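teaching a robot to clear a table by remote control, a thread

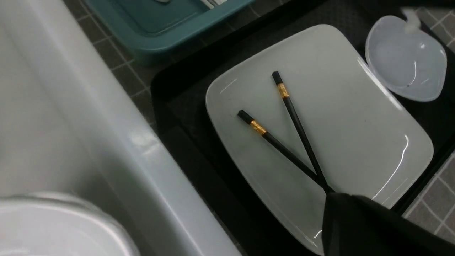
wrist cam view. two chopsticks, one plate, my whole afternoon

1/ The job at Gudum is simple to say out loud. I hold a controller, the arm copies my hand, we record it, and later a model watches all of it and forms opinions.

2/ Target for October is 2,000 demos. We have 1,011. Of those, 501 are me, and you can tell which ones because the arm hesitates like it left the stove on.

3/ Chopsticks are the worst thing on the list. Skinny, shiny gold bands, and black on a black tray the second they roll off the plate. Spoons I could do asleep. I may have, check the logs.

4/ Geum-ok Choo does a clean pickup in one pass and then sips her tea. I've watched her replays at half speed. She comes in lower than I do and closes later. I wrote this on a sticky note and then did it my way again.

5/ Someone asked why we don't just move the arm by hand. We tried that for the first 800 on the old Seltico setup. Your shoulder files a complaint by lunch and your sleeve ends up in the training data.

6/ Also, whatever you do, it learns. I have a habit of nudging the plate before I grab anything. Guess who nudges the plate now

7/ ok back to it, little leaf dish is next and it's see-through-ish, so pray for me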